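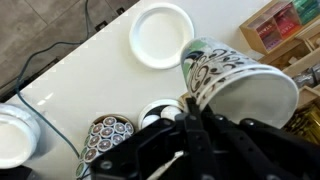

Leonie Tamihana thinks a coffee corner gets messy because people are in a hurry, and that no amount of sorting will change it. She wrote that in the margin of our first draft, and we have left it as the starting point, as two of the four of us half agreed with her by the end.

Our assignment was to pick a small shared space in Waltar Hall, reorganize it, and report what changed. We picked the coffee corner. The method came from the Kitport handout we got in class, which says every item should be stored "at the point of first use." The handout treats this as settled. It gives no test and no source, so we tried to check it in a small way.

What we started with

The supplies fall into two groups. Some sit out all the time: pods, cups, plates. The rest goes in drawers, and people forget it exists. The pods were the one part that already worked. They stand upright in a round container with the foil tops facing up, so you can read a lid without picking anything out. We had planned to move them to a flat tray and dropped the idea. A tray takes more table and we couldn't name one thing it would do better.

Plates and bowls were harder. The handout says to keep them together as "serving ware." A plate lies flat wherever you put it. A bowl doesn't always, and it takes up a lot of room for something that in our survey hardly anyone said they used. Putting them together because they share a name seems like a rule made for a diagram.
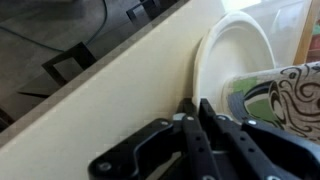 The survey

We left a paper form in the corner during January and got 17 back. We asked what people looked for, whether they found it, and what annoyed them. Napkins came up most. Cups came up least, and cups were the thing our group had spent its first meeting arguing about.

I would not lean on these answers much. People who fill in a form about a coffee corner are people who already have an opinion about it. Three of the forms are in what looks to me like the same handwriting.

What we changed

Cups: plain and printed cups are kept in separate stacks. The printed ones have a floral design in blue and green and some people will dig for one, so mixing them only made the digging worse. We left the long stack on its side. Stood up, a sleeve of 40 falls over when you pull from it — we tried it twice.

Drawer: paper goods and anything still in its bag. We talked about taking everything out of the packaging for looks, as the handout suggests. We didn't. A bag keeps things together when the drawer gets pulled open hard.

Labels: we printed a set and put up one, on the drawer. McAlister, in the group that reviewed us, asked for labels on everything. I don't see why clear things need a label. You can see what a cup is.

Dividers: we priced a Bukik drawer insert and did not buy it. It would have used most of our budget to split up a drawer that holds two kinds of things.

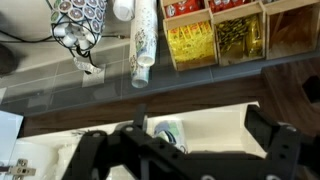 Results, such as they are

We checked the corner for 30 days after the change. The drawer stayed in order. The tabletop did not, and by the second week loose cups were back among the plates. Complaints about napkins stopped, which we would like to credit to the drawer label, but the napkin order also got bigger that month and nobody told us until we asked.

So the point-of-first-use rule was neither proved nor knocked down. The pods follow it and work. The napkins break it, being in a drawer, and they work too now that people know where they are.

Open questions

Would the label alone have done it, without moving anything? We should have put it up first and waited. Ines wanted to and was outvoted, and I was one of the votes.

Does a bowl need to be out at all? Our guess is no. We never took it away long enough to find out if someone would ask for it.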